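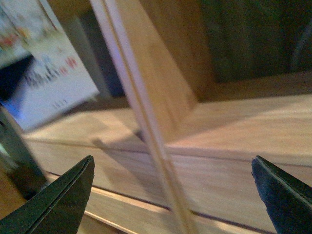 Rangi Nepia, bench technician, Groltinska workshop

10/30/20

Friday, short one, van leaves early.

Packing cell ran on thin sticks again. Wooden floor and upright, no foam. Volker wanted foam back in, I said leave it one more shift, the pale wood on pale wood is what the folk in Drarnora packing get all day so we may as well suffer it here.

Settings: opening wide on approach, slow close. Wide is better for the long thin stuff. Speed at 58, was 20 most of the week. Ataahua not keen on 58 with anyone leaning in to refill. Agree. Back to 20 when the side is open, needs doing in the program and not by remembering.

Stick lying on the slant = wrist has to turn first. Still teh slowest bit. Huệ to look at the turn on Monday.

People side, writing it down before I forget. Huệ did this job by hand two years, she says the picking was never the bad part, it was the wrists by afternoon and not being able to talk over the old line. Now she's on checks and refills. Likes the talking. Does not like waiting on the arm, says it makes her feel like she's minding someone elses kettle. Asked could the refill person also do labels in the gaps. Heino says yes if Plalteck agree the rota, no if it means one person on 2 cells. Get that in writing.

Also pay grade for refills: still not settled since June. Not mine to fix but I get asked every break.

Order is 4000 a shift once it goes over to Doolan. We are not there. Didn't log a proper count today, counter was off after the restart, my fault.

To do
- side open = slow, in program
- finger tips, check for wear, spares in my drawer
- ask Heino re rota, again
- Volker to bring back my hex keys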